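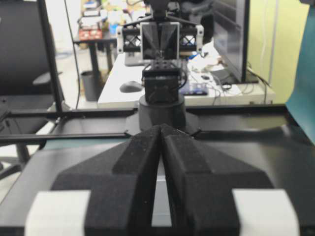
3.2 Black tops and the light that falls on them

The second group of work surfaces in our study has black tops. We treat them separately from the pale tops of Section 3.1, as the complaints we received about them were of a different kind. With a white or light gray top, people spoke of a general brightness that made them tired. With a black top they spoke of particular places on the table: a gray patch near the window side, or a soft stripe which moved when they moved the head.

A black surface returns little light in most directions. If it is also smooth, the small part which it returns goes mainly in one direction, like with a weak mirror. The person who sits in this direction sees the lamp or the window as a gray highlight, and the person on the next chair may see almost nothing of it. For this reason one single measurement per table is not enough, and we asked every participant to judge the table from the place where he or she usually works.

Figure 4 gives a typical case of the smooth type. The top is slightly reflective and the highlights on it are soft and gray, without hard borders. We call this condition "soft gray" in the tables. It should be separated from "mirror", where the shape of the lamp can be recognized on the surface, and from "dull", where no highlight is visible from any seat.

Figure 4. Black tabletop in the condition "soft gray".

The judgments were collected in the workrooms of Pritarach and Stemov, beginning in March. In total 51 persons took part. Each session lasted 20 minutes, and in this time the participant did his or her usual table work and then filled in the short form (see Appendix B). After we removed the incomplete forms and those without a seat number, 1368 single judgments remained. The forms were read independently by Siriwardena and Cloutier. Where they did not agree on the meaning of a free comment, the comment was kept but not used for the counting.

The room lighting was left as the users had it. We considered to fix it at one level, but the users of both places adjust blinds and lamps many times in a day, and a fixed level would describe a situation in which no one there really works. The only exception was direct sun on the table. When the meter on the table showed more than 2000 lux, the session was stopped and repeated on another day.

Two results should be mentioned already here. First, the "soft gray" tops were judged as less disturbing than we expected from the laboratory values. Many participants did not notice the highlights until the form asked for them. Second, small dark items were reported as hard to find on all black tops, also on the dull ones – so this problem depends on the color of the top and only weakly on its finish. A cable, a screw or a pen cap of black plastic was named most often in the comments.

Dust was a side topic which we had not planned. On black tops it is seen early, and at the Stemov site the tables were wiped before most sessions. At Pritarach there was no fixed habit. We can therefore not exclude that some tables there were judged as duller than they are when clean. Petridis suggested to wipe one half of each top and compare the two halves, and this was done for the last tables only. The values are given in Section 4.3 together with those for the pale tops.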